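4. 격자면 위 소형 물품의 배치와 정리 순서

Jolanta Makowska
2023년 8월 25일

4.1 물품 구성

앞 절에서 다룬 서랍 정리와 달리, 책상면 정리에서는 칸막이가 없다. 물건의 자리를 정해 주는 것은 바닥의 격자선과 이미 놓여 있는 다른 물건뿐이다. 본 절은 이런 조건에서 사람들이 무엇을 먼저 집고 무엇을 끝까지 남겨 두는지를 다룬다.

물품은 사무실과 가정의 책상에서 흔히 나오는 것으로 골랐다. 뚜껑 없는 종이 상자, 철망 연필꽂이, 무선 이어폰 충전 케이스, 손 공구, 색이 다른 작은 정육면체가 중심이다. 정육면체는 용도가 없는 물건으로 넣었다. 용도가 분명한 물건은 참가자가 집에서 두던 자리를 따라가는 경향이 있어서, 비교할 대상이 필요했다.

참가자는 플룰럼소프(Plulomthorpe) 지역에서 모집한 20명이며, 한 사람이 9회씩 정리를 수행하였다. 한 회의 제한 시간은 900초로 두었으나 이를 다 쓴 경우는 드물었다. 지시문은 "보기에 정리되었다고 생각될 때까지"라는 한 문장이었다. 예비 조사는 같은 해 2월에 마쳤다.

4.2 기록 방법

물건의 위치는 격자 칸을 단위로 적었다. 두 칸에 걸친 물건은 더 넓게 차지한 칸에 넣고, 판단이 어려우면 두 칸을 모두 적었다. 긴 물건은 위치 외에 방향도 기록하였다. 격자선과 나란한 경우와 비스듬한 경우를 구분하지 않으면 공구류의 결과를 해석할 수 없었기 때문이다. 이 구분은 Olszewski 분류표에는 없는 항목으로, 본 연구에서 추가하였다.

상자와 연필꽂이는 '용기'로, 나머지는 '낱개'로 분류하였다. 용기 안에 들어간 낱개는 칸을 적지 않고 용기의 이름만 적는다. 일부만 들어가 끝이 밖으로 나온 물건도 같은 방식으로 처리하였다.

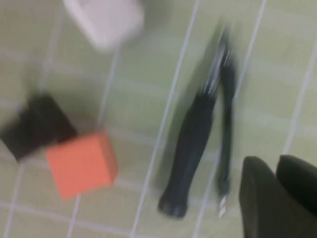
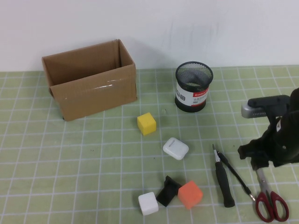
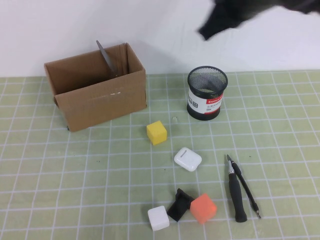
그림 4. 격자면 위의 물품. 첫째는 비스듬히 놓인 긴 공구와 주황색·검은색 정육면체, 둘째와 셋째는 종이 상자, 철망 연필꽂이, 노란 정육면체, 흰 이어폰 케이스.

4.3 결과

가장 먼저 옮겨진 것은 대체로 긴 물건이었다. 참가자들은 면담에서 비스듬한 물건이 눈에 거슬린다고 답했다. 다만 공구를 곧바로 상자에 넣은 사람은 적었고, 우선 격자선에 맞춰 돌려 놓은 뒤 다른 물건을 치우고 나서 다시 집는 경우가 많았다. 한 번에 끝낼 수 있는 일을 두 번에 나누는 셈인데, 4회째 이후에도 이 순서는 크게 달라지지 않았다.

정육면체는 반대로 늦게까지 남았다. 상자에 넣은 사람도 있고 색을 맞춰 한 줄로 세운 사람도 있다. 참가자 가운데 5명은 모든 회에서 정육면체를 용기 옆에 붙여 두었으며, 안에 넣지 않은 까닭을 묻자 "장식 같아서"라거나 "넣으면 섞인다"고 하였다. 이어폰 케이스는 책상 앞쪽, 손이 닿기 쉬운 칸에 두는 일이 가장 많았다. 자주 쓰는 물건이라는 인식이 작용한 것으로 보인다.

용기 자체를 움직인 경우는 예상보다 적었다. 상자는 처음 놓인 자리가 거의 그대로 기준점이 되었고, 연필꽂이만 상자 쪽으로 당겨 놓는 일이 있었다. Kundard 서식의 '기준 물품' 항목에 상자를 적은 회차가 다수인 것도 이와 맞는다.

4.4 한계

격자가 그려진 면을 썼다는 점은 결과에 영향을 주었을 것이다. 선이 없는 나무 책상에서도 긴 물건을 먼저 돌려 놓는지는 확인하지 못했다. 상자의 크기도 한 가지뿐이었다. 5절에서는 같은 물품을 무늬 없는 면에 놓고 진행한 보충 조사를 다룬다.

독자 의견

서가지기: 두 칸에 걸친 물건을 두 칸 모두 적으면 합계가 칸 수와 안 맞을 텐데, 표에서는 어떻게 처리하셨는지 궁금합니다.

mirae_k: 저도 가위를 꼭 반듯하게 돌려 놓고 나서 치웁니다. 왼손잡이 참가자를 따로 본 자료도 있을까요?

문구점집딸: 5절은 언제 올라오나요?

문의: Griltard 자료실 | 무단 전재 금지 | 맨 위로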